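Small Parts: A Talk About Springs, Pins and the Trays They Live In
Speaker notes - Xiaoyan Mao
Spring session, Steltgate Repair Evenings. 30 minutes with questions, 16 slides, most of them blank on purpose.

Before starting: water, clicker, the jar. Do not open the jar until slide 9. Last April I opened it on slide 2 and we lost the front row to crawling.

Slide 1. Title. Say hello. Say name slowly. Mention that the fire exit is the door they came in by, and the coffee is from the machine by the stairs, for which I accept no blame.

Slide 2. (blank) Ask who has lost a spring this year. Wait for hands. Ask who found it again. Wait for fewer hands. Ask the ones who found it how long they spent, and whether they'd like that part of their life back.

Slide 3. What the spring wants. A spring is a piece of wire with one opinion. It would like to be longer, or shorter, or back where it was, and it will tell you so at the moment you lean in to look at it. Compression, extension, torsion - draw all three on the board, badly. Don't get into spring rate. Somebody always asks about spring rate. Offer to talk afterward and then stand near the exit.

Slide 4. The Pinico clock story. Keep it under two minutes. Kitchen timer, my aunt's, stopped at 94 minutes and stayed there through two house moves. Opened it over a bath mat. The mat was deep pile. Pause for the people who already know how this ends. The replacement spring cost less than the bus fare to go and get it, and I have never enjoyed that bath mat since.

Slide 5. Trays. This is the part they came for, even if they don't know it. A tray needs a rim. It needs to be a color that your parts aren't. Dark tray for bright wire, pale tray for black screws. Round or square is a matter of religion and I won't have it argued in my half hour. Pass around the Flandberg tray. Get the Flandberg tray back.

Slide 6. Photo. Let them look for a bit before talking.

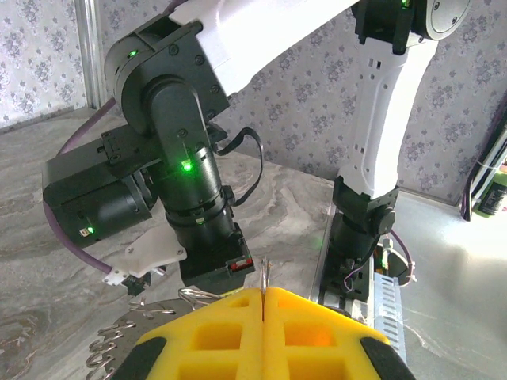
Slide 6: coil springs, round black tray, and one pin standing up for itself.

Point to lower left first. Silver springs on black, so the color rule is being obeyed and I am delighted. Then point out where they are: a tangle along the rim and heading over it. This is what coils do in company. Put two in a tray and you have two springs. Put in a handful and you have one large object with no beginning.

Then point to the pin, the thin one poking up between the yellow fingers. A pin has no coils, no hooks and nothing to hang on to its friends with. If you get to choose your small part, choose a pin.

If there's time: the loose coil near the top of the tray. Ask the room which one they would pick up first. The right answer is the loner. Always start with the one that isn't holding hands.

Slide 7. Untangling. Do not pull. They will pull. I pull. Two methods that work for me: roll the knot between flat palms and let the easy ones drop, or hold one coil by its end and turn it, like getting a key off a split ring. Swearing is a third method and I've had mixed results.

Slide 8. Sorting at home. Show the Yao box, the one with the hinged lids. Explain the label that says MISC. Explain the second label that says MISC. The shop inventory at my old job listed 3,116 springs, and I would like to meet whoever typed the last six. I believe they counted a tangle and guessed.

Slide 9. Open the jar. OVER THE TRAY. Volunteer from the second row to take out a single spring with tweezers while I keep talking. If they get two, that counts as a normal result. If they get all of them, hold it up and thank them.

Slide 10 to 15. Blank. Questions go here. Likely ones:
Magnets? Fine for steel, useless for some stainless, and your tweezers will come out of it magnetized and clingy.
Egg cartons? Yes, until someone wants an egg.
Can you stretch a tired spring back to life? For an afternoon.
Spring rate? See exit, above.

Slide 16. Thanks, and the sign-up sheet for the zipper evening. Check shoes on the way out, mine included. Count the tweezers back in. Jar lid ON before picking up the jar.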